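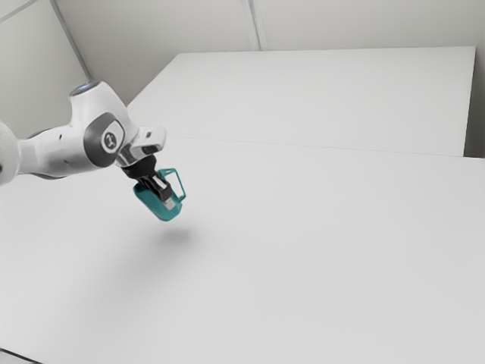
Figure 7. Mug lift in the simulated workcell, with the mug held tilted and clear of the tabletop.

Section 5. Running the Mug Lift for Visitors

Welcome to the part of the guide most hosts turn to first! If you have worked through Sections 1 to 4, your Bremside demonstration station is installed, the big screen is connected, and the simulated arm moves when you ask it to. What follows covers the open day itself, from switching on in the morning to letting the last visitor have one more turn (there is always one more turn).

The mug lift is the shortest of the demonstrations in the Trellov package and the one we suggest you begin with. Visitors of every age know what a mug is and what it ought to do when you pick it up, so they start watching closely right away. Everything happens in simulation, and you are free to stop, reset, and try again as often as the conversation calls for it.

5.1 Before the doors open

Allow yourself a good half hour for this the first time. After a session or two you will need much less.

1. Turn on the big screen first, then the station computer. If you do it the other way around, the picture may come up at the wrong size and you will have to restart the display program.

2. Open the Trellov launcher and choose Open Day from the menu on the left. Please don't use Workshop, even though the two look alike. Workshop leaves the editing tools visible, and small hands find them very quickly.

3. Load the scene called Mug Lift and wait for the status line to read Ready.

4. Press Home on the control panel. The arm will travel to its starting pose.

5. Run the lift once from beginning to end with nobody waiting. Compare the held position with Figure 7. The black gripper should have hold of the mug's body, the handle should stand free to the upper right, and you should be able to see a soft shadow on the tabletop underneath.

6. Press Reset Scene, then Home, and leave the station like that until your first group arrives.

Note: The mug hangs at a slant in the grip. Hosts often write to us thinking they have set something up wrong, and they haven't. If you would like it more upright, the grip angle can be changed under Scene Options, but do this the day before and not with a line of families looking on.

5.2 Welcoming a group

Groups of up to 18 work well in an ordinary classroom or lobby. With more than that, the people at the back can't see the fingertip pad, and that's the part you will be talking about.

1. Invite the smaller visitors to the front and ask everyone to look at the screen before you press anything. A few quiet seconds are well worth having.

2. Ask the group how they would pick up the mug themselves. Most will say by the handle. Let them talk about it for a bit - you will hear some very good ideas, especially from people who wash a lot of dishes.

3. Press Start. The lift runs through on its own and stops with the mug in the air.

4. Press Hold. The arm will keep its position for 200 seconds before it asks whether you want to continue, and you can press Hold again if the questions are still coming.

5. Point out where the gripper has taken the mug and ask whether anyone guessed it.

6. Ask how they can tell the mug is off the table. Somebody will usually notice the gap between the mug and its shadow. If they don't, give a gentle hint.

7. Press Lower, wait for the arm to stop, and thank the group before you reset.

Caution: Do not press Reset Scene while the arm is moving. The scene will reload with the arm partway through its path, and you will need to close the launcher and start again from 5.1, step 2.

5.3 Letting visitors take a turn

Guest Control gives the visitor two sliders, one for height and one for the opening of the gripper. All the other controls stay with you on the host panel.

1. On the host panel, switch Guest Control to On. A green border appears around the two sliders.

2. Show the visitor both sliders before handing over the mouse. Moving them slowly gives a much steadier lift.

3. Stay beside them, but let them work it out. A dropped mug does no harm here, and it often gets the biggest cheer of the afternoon!

4. When the turn is over, switch Guest Control to Off before you press Home.

Note: If two visitors want to share, one can take each slider. They will need to talk to each other, and the results can be very funny.

Caution: If your venue also has a real arm on the premises, make certain the station is in Simulation Only before you turn on Guest Control. The setting is found under Connections, and the word SIMULATED should appear at the top of the host panel. If you can't see that word, don't hand over the mouse.

5.4 If something isn't right

The mug slips as soon as it leaves the table. Open Scene Options and check Grip Force. The value for this scene is 124. If someone has changed it, type the number back in and press Apply.

The shadow is missing. Shadows are switched off in the Fast display setting. Choose Standard, and allow the scene a moment to redraw.

The arm stops and the message "Code 784" appears. The station has been asked to reach farther than the arm can go, nearly always after the mug has been moved by hand in Workshop. Press Reset Scene, and then Home.

The screen goes dark between groups. Your computer's power saver is still on. Section 2 explains how to turn it off for the day.

5.5 Closing up

1. Switch Guest Control to Off and press Home.

2. Choose Save Visit Log if you keep one. Only the number of lifts and the start and stop times are stored, with no information on your visitors.

3. Close the launcher, shut down the computer, and turn off the big screen.

If you are open again on Saturday, or whenever your next session falls, you can leave the cables as they are. Please run the full check in 5.1 again all the same.

The sorting demonstration, which uses the Skorum object set and takes a little longer to explain, is covered in Section 6.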